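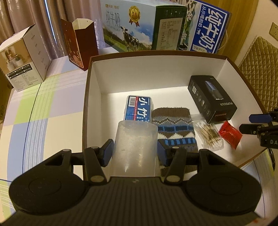

7 Chore Trial: Box Unpacking and Sorting

7.1 Scope

Use this section to set up and score the box unpacking trial with the Grerkar two-gripper kit. The trial measures how much of an ordinary household chore the trained controller can complete without help. It is not an acceptance test for unattended use. As of software release 13, the chore has not been passed at the level defined in 7.5.

7.2 Before you start

The kit must be calibrated according to Section 4. The operator must have completed the Shakya demonstration exercises.

CAUTION: Do not place glass, open liquids, loose blades or medicines in the box. A dropped item counts as a normal event in this trial.

7.3 Loading the box

1. Set a large, shallow open box on a stable surface. A cloth under the box is permitted, but it must not bunch under the rim.

2. Load goods of mixed stiffness. A suitable load includes a rigid plastic case, a frosted cylinder, a knitted item, a packet of cotton swabs and a boxed shaver.

3. Lay the knitted item flat. Do not fold it for the first series.

4. Allow at least one pair of items to overlap. A load with every item separated gives scores that do not carry over to a real home.

5. Leave cartons and other household goods standing behind and beside the box. The controller must learn to work with clutter in view.

Note: Packets with loose film flaps are difficult. The pads may close on the flap and lift the packet by it. Record this as a partial grasp even if the packet reaches its target.

7.4 Recording demonstrations

1. Hold one gripper in each hand, with the fingers open and clear of the box walls.

2. Approach the first item slowly. For upright cylinders, bring the pads to opposite sides and close until both make contact.

3. Pause for one second before lifting.

4. Move the item to its target area and open the fingers fully before withdrawing.

5. Repeat until the box is empty, then press STOP.

6. Change the layout after every 30 demonstrations.

CAUTION: Keep the second gripper outside the box wall while the first is lifting, unless the item requires both. Finger links can catch on each other.

7.5 Scoring

Run the controller on a layout that does not appear in the training set. Score each item as complete, partial or failed. A pass requires all items complete in three consecutive runs, with no operator contact.

Reference result, Bruleck test room, March: 1796 demonstrations recorded, 218 scored runs. Rigid boxes and cylinders were usually complete. Knitted items were often dragged across the box floor, and thin packets accounted for most failures. No three consecutive runs met the pass condition.

Do not report an average across item types. It hides the failures that would require a person to stay in the room.

7.6 Known limits

Folding is not supported. Use the Drudolance cloth module for flat textiles only.

Label text is not read. Sorting is by shape and trained appearance, and two products in similar packaging may be swapped.

Send run logs with partial grasps to Veronika Tanner, Trials Support. For worn finger pads, see Section 9.2.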